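Starach Two-Finger Cloth Gripper Kit
For school and college robotics clubs
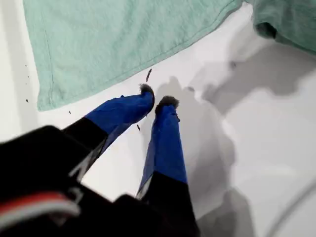 The kit supplies the end-of-arm hardware and task materials for a one-semester student project in cloth handling. It covers the steps from mounting and calibration through to a scored folding run, and is sold without an arm. Clubs that already own a Katiyar bench arm can bolt the gripper on directly. Other arms need the adapter plate, sold separately.

Gripper
Drive: single servo, both fingers move together
Mass: 430 g with fingers fitted
Maximum opening: 94 mm
Supply: 12 V DC from the arm or a bench supply
Control: serial, command set listed in the student manual
Order code: 1625

Fingers and tips
The fingers take slip-on sleeves and soft tips. A smooth hard tip tends to slide over terry cloth or push it ahead of the finger. A fibrous tip catches the loops and lets the fingers close on a single layer at the hem. Tips wear and shed fibers with use. Replace them when the backing shows through, and replace both at the same time so that the closing point stays centered.

Sleeves can be changed between teams. Blue is standard and separates well from skin tones, wood and most towels in camera images. Clubs using color tracking should avoid blue cloths for the same reason.

Project sequence
The student manual divides the work into 14 sessions. The early ones deal with mounting, zero position and closing force. Teams then move to edge finding on a flat towel, a single-layer pinch, lift and drag, and a half fold. The last sessions are left open for the team's own program and for timed runs under the Woster Challenge rules — a copy of the cloth-handling section is bound into the back of the manual.

Most teams lose time on the pinch. If the fingers close too high, they miss the cloth. If they press too hard on the table, the servo stalls and the controller drops out until it is reset. The manual gives a starting height and a procedure for lowering in small steps.

Work surface
Use a matte or satin white surface with even overhead light. Lint and crumbs should be brushed off before each scored run, as small dark specks can be picked up as false corners by simple threshold code. Shadows from the gripper cause a similar problem. Moving the lamp to the camera side usually helps.

In the box
Gripper with cable
Finger sleeves, one spare pair
Soft tips, two spare pairs
Practice towels
Hex keys and mounting screws
Student manual and instructor notes

Compatibility
Katiyar bench arm: direct fit
Tirnetti Classroom Controller: supported, firmware 3 or later
Other controllers: serial port required, no driver supplied

Club orders placed by the end of November ship before the spring term. Replacement tips and sleeves are stocked all year.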